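Estetti Community Lunch Club
Progress report to Grollico Fund, second quarter of grant
Sent 1/9/26 by Ditte Bisgaard

Fabrice, sorry this is brief, am writing between the delivery and the heating engineer. Full accounts to follow from Zdenka once the bank statement lands.

Where we are
Lunches running twice a week as planned, Tuesdays still the busier day. 1,473 meals served in the quarter. Target was lower so very pleased. Most people come from the two estates behind the church plus a growing group from the sheltered flats, who get a lift in with Skarphéðinn. His minibus is on its last legs, see below.

Menu has settled down. Soup and a roll, one hot main, one veg option, pudding. We dropped the salad bar in November, too much of it going in the bin. Baldur has taken over ordering and has got us onto a better veg box with Carhuamaca, which has helped a lot with the cost per head.

Under fives now coming with parents and grandparents on the Tuesday, wasn't in the bid but we didn't want to turn them away. Have started laying one table for them. 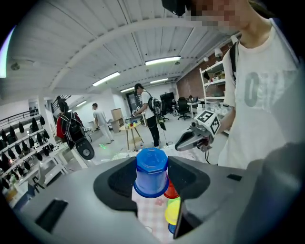

Spend
2,535 pounds spent this quarter against the food line. Slightly over, the reason being the price of oil and butter mainly. Kitchen equipment line underspent by 700 because the second-hand dishwasher came in cheaper than the quote. Would like to move the 700 across to food if you are happy with that, please could you confirm by email so Zdenka has it in writing.

Rent no change. Insurance renewed.

Staffing and helpers
25 people on the rota, up from last time, though a few of those only do school holidays. Food hygiene certificates all done apart from three new starters, booked in with Lomitik for the next available course. Baldur's hours gone up to 14 from the start of the month, within budget.

Problems
Heating. Boiler went off twice in November and we had to serve in coats. Landlord has agreed to pay for the repair but not for a new one.
Minibus failed on brakes, fixed now, cost came out of reserves. Not a grant item, just so you know.
Sign-in sheets patchy for the first fortnight so the postcode breakdown you asked for is not complete. New sheet in use, shoud be right next time.

Next quarter
Keep both days going. Trial a take-home portion for people living alone, foil trays already bought. Baldur wants to run a short cooking on a budget course after lunch, will send costs separately. Feedback forms going out at the end of term, large print version too as several people asked for it.

Visit: any lunch day is fine, come hungry. Ring the kitchen first as the side door sticks and we cant always hear the bell.

Ditte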